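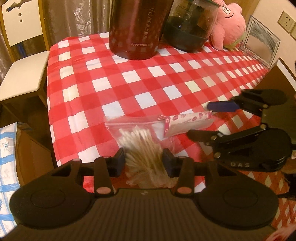
Two hand-held grippers at the household table during the Flova open day, with the cotton swabs and the small packet.

Equipment Review: Wutitz Hand-Held Gripper Pair
Reviewed at the Flova Open Day, Cabrera Training Center, October 2022

The Cabrera Training Center was invited by Flova, the regional distributor for Wutitz, to host and assess a demonstration of the Wutitz hand-held gripper pair. The equipment allows an operator to perform ordinary household work through a pair of mechanical jaws, one held in each hand, and to record the motion for later use in programming a robot arm. The Center is considering a purchase for its introductory automation course. The findings below are those of the review staff and do not bind the Center's purchasing office.

Conditions of the demonstration

Flova asked that the work be carried out in a domestic setting. The table was laid with a red and white checkered cloth, and a tall red vacuum flask, a clear rounded container and a pink plush toy were left standing toward the back. The review staff supported this choice. Demonstrations on a bare workbench tend to flatter the equipment, and the Center's students will eventually be asked to work in kitchens and care homes.

The session was led by Omprakash Chauhan of Flova. Myrtle Esposito, who teaches the introductory course at the Center, operated the grippers for the second half of the morning. She had not handled this model before. Visitors were then given a turn at the table in the order in which they had signed in.

Handling

Each gripper weighs 800 grams according to the data sheet. The weight is acceptable for short tasks. After longer use Ms. Esposito reported fatigue in the wrist, more in the left hand than in the right, and several visitors made the same remark. A forearm support is sold separately and was not available for trial.

The broad body of the gripper is ribbed along its length. Two linkage arms carry the fingertips, and the opening between them is easy to judge by eye from above. From the side the housing hides a good part of the work, and shorter visitors had to stand on the low step to see what they were doing.

The trigger is stiff for the first part of its travel and then gives way quickly. Mr. Chauhan explained that the spring can be adjusted with a small key. The review staff would have liked to see this done before the visitors arrived.

Performance on small goods

A transparent zip-top bag of cotton swabs was the most useful test item of the day. Thin plastic slides on a tablecloth, and the contents shift inside the bag when it is pressed. Most operators succeeded when they took hold of the bag through the swabs themselves. Those who tried to pinch the empty plastic near the seal generally lost it.

A small off-white packet lying against the bag required both hands. One gripper had to steady the bag while the other approached the packet from the side. Ms. Esposito found that the two housings could meet if both were kept low, and she learned to raise one wrist slightly. The manual, which runs to 109 pages, gives this matter a single paragraph near the back.

The fingertip pads held paper and plastic well. They picked up lint from the cloth in the course of the morning and had to be wiped between operators.

Recording and battery

Recordings were transferred to the Benley software without loss. The program is plain in appearance and slow to open. It does show the left and right hands on one timeline, and students should have no trouble reading it. Labels for each task must be typed in by hand, and a saved list would be welcome.

The battery lasted 2 hours, after which both grippers were placed on charge and the visitors were taken to lunch. The charging dock holds the pair side by side – a sensible arrangement in a shared classroom.

Price and support

The pair is offered at $2,968 with the dock and one set of spare pads. The software license is included for the first year. Flova states that repairs are carried out at its own workshop. The Center sent in an earlier Wutitz product for repair in July and had no complaint about the service.

Recommendation

The review staff recommend the purchase of one pair for the introductory course, subject to a trial of the forearm support. Sessions at the table should be kept short, and the trigger springs should be set for each group before work begins. A second pair should be considered only after the course has been taught once with the first.

Staff who wish to try the grippers before the order is placed may arrange a time with Ms. Esposito at the equipment desk. The demonstration pair remains on loan until the end of the month.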